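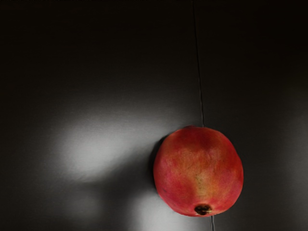 Tratano 2 teleoperation kit: review
November 12, 2018

The Tratano 2 is a leader-follower kit for recording manipulation demonstrations. The operator moves a small unpowered arm on the desk, and the follower copies it, either on hardware or in the bundled simulator. Keltenport sells it with one leader arm, a foot pedal, a USB interface box and a licence for the recording software, which is called Wosent. I used it through October and have now put enough hours on it to comment on more than the unboxing.

Setup

The leader clamps to a desk edge up to 30 mm thick. Mine is thicker, so I bolted it to a scrap of aluminium plate instead. The clamp pads are hard plastic and mark paint. Joint calibration is done by holding the arm in 11 poses shown on the screen. The software rejects a pose without stating which joint is at fault, and I had to repeat the whole sequence twice before finding that the wrist connector was not fully seated.

Wosent installed without trouble on a recent desktop. On an older laptop it ran, but the viewport stuttered enough that I was overshooting every reach. Check your graphics card before you order.

Simulator

The object library is small and leans towards food: fruit, tins, a few boxes. The pomegranate is the best asset in it. The rind has a blush and speckling in the texture, and the calyx is dark with a ragged rim. A near-spherical object with one distinct end is useful for orientation tasks, and I used it for most of my testing.

Lighting is randomised per episode. The default range is too wide for my taste. Some resets put a bright diffuse pool on one side of a grey worktop and leave the far edge close to black. A policy trained on camera input may benefit from that variety, but the operator has to work in it too, and depth is hard to judge on a dark matte surface when the only cue is the contact shadow. There is a setting to show the operator flat lighting while recording the randomised version. It is off by default and is listed under Export, of all places.

The worktop also has a thin seam in it. This appears to be texture only. I dragged objects across it repeatedly and saw no change in contact force in the log.

Recording demonstrations

I recorded 74 demonstrations of one task: reach, grasp the fruit, turn it so the calyx faces up, set it down. Of those, 11 were discarded, mostly for slips during the turn. The leader has no force feedback, so squeezing too hard feels the same as squeezing correctly. You watch the grip value in the corner of the window and learn where to stop.

The pedal starts and ends an episode. A double press deletes the last one without asking for confirmation. I would like a confirmation.

Arm motion is smooth in the first three joints. The wrist roll has noticeable friction near the end of its travel, and this shows up in the recorded trajectories as a short plateau. Filtering removes it, although you should not have to filter a new arm.

Playback is well done. You can scrub through an episode, trim both ends and tag it, all from the keyboard. Export to plain CSV worked the first time.

Compared with the Nigatu

I previously used a Nigatu handheld controller for the same sort of work. It is lighter and takes less desk space, but it only gives a hand pose and leaves the elbow to the solver. For tasks beside a wall or under a shelf, the Tratano is the better choice. For open tabletop picking I would be content with either.

For: joint-level control, good playback tools, clean export.
Against: no force feedback, wrist friction, vague calibration errors, clamp too small for a proper bench.

A spare pedal is sold separately. The cable on mine is already fraying at the strain relief.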